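Bench notebook - long white table, Vasgate workshop
Friday, August 6, 2021 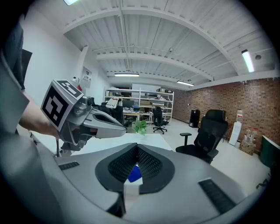

Long table with the plant, brick wall to the right, tube lights on.

Purpose of today: settle the lighting and the table layout before the Kelemen parts come in. Everything below is for whoever works at the table next.

Lighting. Took lux readings at table height with the Inier meter, sensor flat on the surface, blinds closed, all tubes on for 20 minutes first. By the plant: 457. At the end nearest the door: 266. With the middle fixture switched off the door end drops to 97, too low for reading part labels. The middle fixture therefore stays on during work hours. I put a strip of tape over its switch.

The meter reads low if you lean over it. First set of numbers thrown out for that reason, repeated at arm's length. Second set is the one above.

Tube color is still mixed. One is noticeably cooler than the others when you hold a sheet of white paper under it. Not worth changing until it fails, but don't judge paint or plastic color at that end. Use the window side.

Glare. The white tabletop throws a lot of light back up. Matte mat from Ilora tried for an hour: reflections gone, but small screws sink into the surface and are hard to pick up. Mat rolled up and put under the table. May cut a narrow piece for the soldering position only.

Layout. Agreed so far:
Small parts in the middle of the table, never within a hand's width of the front.
Cables run off the back. Anything hanging down the front gets caught by chairs.
Blue pieces sorted separately from white. They were mixed again this morning.
Plant stays. Water it at the sink and let it drain before it goes back.

Table level. Checked with the 60 cm level along the length and across. Across is fine. Along the length it falls slightly toward the door end - round parts roll. Turned the foot on that side out by 13 turns in total, rechecked, bubble now inside the lines. Lock nut was finger tight only, now done up with a wrench.

Ceiling. Smoke detector was left alone. No rosin work directly under it, use the extractor on the other bench.

Shelving. Top shelf still unlabeled. Empty cartons from the Kelemen order to be flattened, except two kept for returns.

Open:
- repeat lux readings in October with the blinds open, same positions (pencil crosses on the table)
- ask Inier whether the meter is due for calibration, sticker is unreadable
- second foot at the door end has a cracked pad, order a pair
- decide on the mat

Meter is back in its case, second drawer. Battery replaced, spare is with it.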